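Norside Community College
Workroom Practice, Unit 2: Sorting and Storing Small Parts
Course handout
By the Workroom Practice teaching team
8 December 2021

We use cookies to remember your settings. By continuing to browse you accept our cookie notice.

Before you start

This handout goes with the second practical of the unit. Read it through before you come in. You will need a pencil, a roll of labels, your parts list from Unit 1 and a clear stretch of bench. Closed shoes are required as usual.

The unit runs again in January for anyone who misses the assessment.

1. What counts as a small part

For this course a small part is anything you could lose by dropping it. Screws, washers, nuts, split pins, springs, fuses, crimp terminals and picture hooks all qualify. Hinges and brackets usually don't, and go on the open shelves.

The Fivcombe mixed tub, which each pair will be given, holds around 300 pieces. It has been made up from sweepings and leftovers, so expect odd items. Anything you can't identify goes in a tray marked UNKNOWN. Do not guess. A metric screw filed with imperial ones causes more trouble than one sitting in the unknown tray for a month.

2. Choosing a storage type

Jars are cheap and seal well, but you have to tip them out to find anything, and glass doesn't belong above a bench.

Compartment boxes with a hinged lid are good for carrying to a job. Small pieces can creep under the dividers if the lid is a poor fit. Carry them flat.

Drawer units stay in one place. Each drawer can be taken to the bench by itself, and you can add a second unit beside the first when you run out of room. They are a poor choice for a vehicle.

Open bins on a rail suit parts you use by the handful. They collect dust and sawdust, so keep them away from the saw.

Most home workshops end up with drawers for fixings and one lidded box for travel. That is the arrangement we use in the practical. Students have asked about the Zein and Cilik ranges. Either is suitable. Check that replacement drawers are sold separately before you buy.

3. Laying out the work

Clear the bench and wipe it down. Put down something pale to sort on. Dark fixings show up well against it, and bright zinc is easier to see than on bare timber. Tip out a quarter of the tub at a time.

Sort in passes. The first pass is by kind: screws, nuts, washers, everything else. The second is by head or shape. The third is by size, using the gauge. Trying to do all three at once is the usual mistake and it is slower.

Put rusted or bent pieces straight into the scrap tin. Stripped heads go there too. There is no marking credit for keeping them.

4. Setting up the drawers

Drawer fronts come in two sorts, solid and clear. Solid fronts look tidier and depend entirely on the label. With clear ones you get a second check, as the contents can be made out through the front even if the label has fallen off. 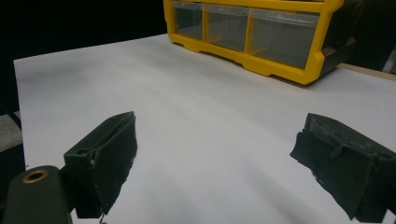

Set up the drawer unit before you put any parts into it. Stand it at the back of your work area, where it won't be knocked and you still have room to sort in front. A yellow organizer with clear plastic drawers, standing at the far edge of a white surface, is laid out the right way for this exercise. Pull each drawer right out once and push it back so you know how far it travels before it drops. Then decide on an order. Left to right by length is the simplest, with the shortest screws at the left end. Leave one drawer in each row for sizes you haven't met yet.

Fill drawers to two thirds. Past that, pieces ride over the back and fall behind the drawer, where they jam it.

5. Labels

Write the label before filling the drawer. Use this order every time:

Kind, head, gauge or diameter, length, finish

So: wood screw, countersunk, 8 g, 32 mm, zinc. Abbreviate if you need to, but use the same abbreviations across the whole unit. Stick the label low on the front, to one side, so it doesn't hide the contents. Washers need the inside diameter only.

6. Stock sheet

Enter each drawer on the stock sheet, one line per drawer. Record the drawer position, the label text and whether stock is low, medium or full. We don't ask for exact numbers. The storeroom sheet ran to 389 lines at the last stocktake and took a full afternoon to check, so keep entries short and legible.

7. To hand in

Your completed stock sheet
One label, attached to the sheet
A short note, half a page at most, on one part you put in the unknown tray and how you would go about identifying it

Leave sheets in the Unit 2 folder in Room 747. Return the gauge and empty tub to the storeroom counter before you go.

Norside Community College, Workroom Practice. Questions to the front office. Copyright 2021. Back to top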